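4.2 Talking about the lapse

The transit agreement between Pornero and Redonel was due to expire in March, and both governments spent the winter assuring the public that it would not. They did so at such length that the public began to wonder. Our corpus holds 40 official statements from Pornero and 50 from Redonel, all issued while talks were under way, and in nearly every one the speaker calls a lapse unlikely before going on to describe it with some enthusiasm.

We coded each statement for who was said to lose. Ministers in Pornero named the hauliers of Redonel. Ministers in Redonel named the hauliers of Pornero. Each side was generous in its concern for the other. Losses at home were mentioned late and briefly, usually in the passive voice.
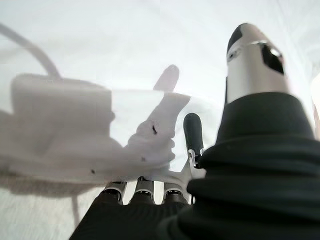

4.3 Reassurance as a bargaining move

Standard accounts of brinkmanship treat a calm statement as a sign of low stakes. The record here is harder to read. A minister who says there has been too much gloomy talk may be trying to settle the markets, or may be warning the other side that gloom no longer works on him. He may also be tired of the question. Our coding scheme had a category for each of the first two and, after some argument between coders, none for the third.

The border town of Teixeira gives the clearest case. Its council asked both capitals what would happen to the morning freight crossing if no deal was signed. Pornero replied that plans were in place and could not be shared. Redonel replied that plans could be shared as soon as they were in place.
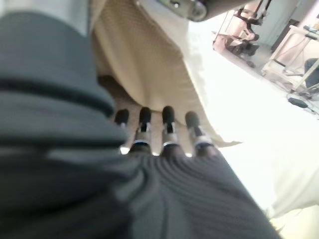
Neither answer was false, as far as we can establish. The council printed the two letters side by side in its newsletter without comment, and we have found no sharper piece of analysis in the local press. Within the month both capitals had set up hotlines for traders. The hotlines referred callers to each other.

Polling by Grudix, commissioned by the Teixeira council, asked residents on the two banks whether their own side had more to lose. Most said yes. Most also said their own government should hold firm. We take this as evidence that voters can carry two positions at once, a skill more often credited to ministers.
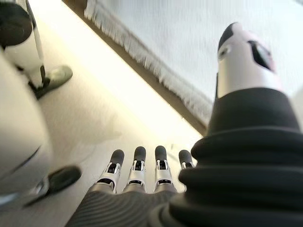
Surely, one respondent wrote in the survey's open comment box, they have already agreed and are waiting for the right day to look exhausted. We can't rule this out. The draft text circulated before the final round differs from the signed version in 3 clauses, one of which concerns the spelling of Teixeira.

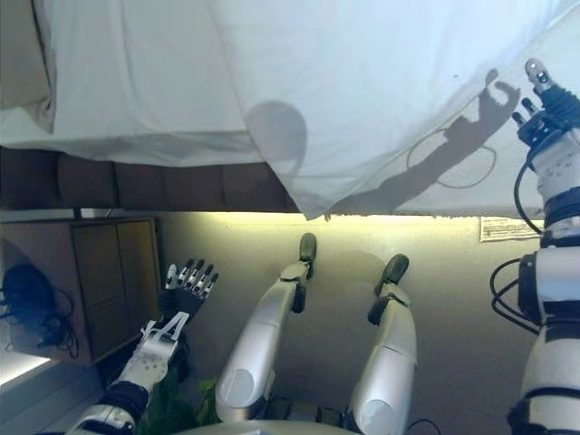
A lapse that never happened still had effects that can be traced. Freight bookings were moved, a customs shed was ordered, and two parliaments rose late. What officials offered the public throughout was an outline. Figure 4 has something of the same quality: a rounded shadow on a white sheet and, beside it, the shadow of an arm with its fingers spread upward. An onlooker could call that a greeting, a threat or a request for more time. The statements in our corpus allow the same choice, and we found that coders from the two banks made it differently — each read the raised hand as friendly when it was their own side's. Agreement between them improved once the country names were removed.

Figure 4. Shadows of a rounded form and a raised hand on a hanging sheet.

The next section turns to the customs shed, which has since been built.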